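About us

Mirthorpe supplies and fits bathroom basin units for small households, rented flats and site offices. The firm was set up by Lotte Dewulf, who still draws up the fitting schedules, and Feng-yi Tam, who is responsible for testing and for the written instructions. We employ 39 people at two addresses. Sales, stock and accounts are at Skarnuvden. Assembly and testing are at Flillero, in a single-storey building with a concrete floor.

What we supply

The range is limited to floor-standing units: a cabinet, a ceramic basin top and a single-lever tap, sold as a set or separately. Cabinets are delivered assembled. Basin tops are packed on their own and are fixed on site with a bead of clear silicone, which needs a full day to cure before the tap is used. Taps can be ordered in chrome or black. Waste fittings are chrome in all cases.

Wall-hung basins are not stocked. Customers who need one are referred to Michalski, with whom we share a delivery contract.

The catalogue lists 49 cabinet and basin combinations. Any cabinet can be ordered with plain or panelled doors. Handles are left off until the customer has confirmed the hand of the doors – a wrongly drilled door cannot be returned to stock.

How a unit is tried out

Drawings give the size of a basin top but say little about how it is used. A narrow rear ledge may hold the tap and leave no room for a cup. A unit is therefore set out on the floor at Flillero with ordinary washing things on it before it enters the catalogue, and the job of clearing, wiping and putting back is repeated in different orders.

The points recorded are plain ones: whether the lever can be lifted without knocking anything at the back corner, whether a cup left on the front edge is in the way of the doors, and whether the rim can be wiped in one pass. Notes are kept per unit and passed to the fitting team.

The white rectangular top on a reddish-brown wooden cabinet is typical of the arrangement, with the toothbrush cup and a small clear bottle kept to the rear left corner and a second cup on the front edge. The black tap stands on the back edge and the round drain is in the middle of the bowl. 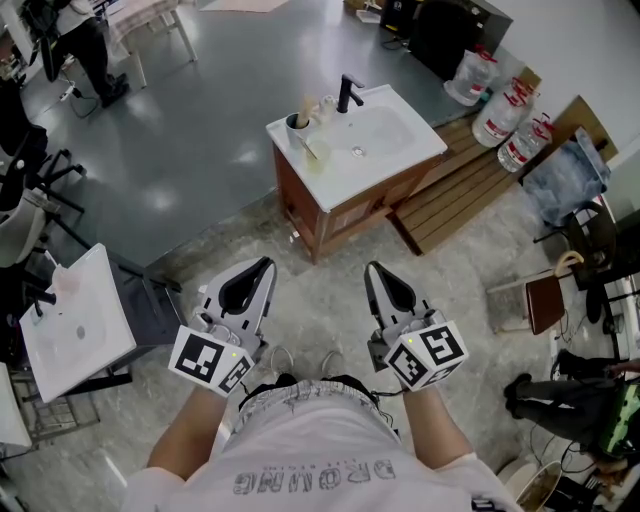 Deliveries and fitting

Units leave Skarnuvden on Tuesdays and Thursdays. Cabinets travel upright and must not be laid on their doors. The basin top should be unpacked on a flat surface and checked for chips along the rim before the driver leaves. Claims made later are accepted only with the delivery note.

In the last full year we fitted 483 units. A straight replacement takes one fitter around 5 hours, including removal of the old unit. Moving the waste pipe is quoted separately – please send the distance from the floor to the centre of the pipe with the order.

Spare parts

Hinges, shelf pegs, tap cartridges and waste plugs are held for every unit in the current catalogue. For older units, quote the number on the label inside the left-hand door. If the label is missing, the overall width of the basin top and the spacing of the door hinges are normally enough to identify the model.

Visits

Flillero has no showroom, but units can be seen there by appointment on weekday mornings. Appointments are made through the Skarnuvden office.

Page last revised February 11, 2022.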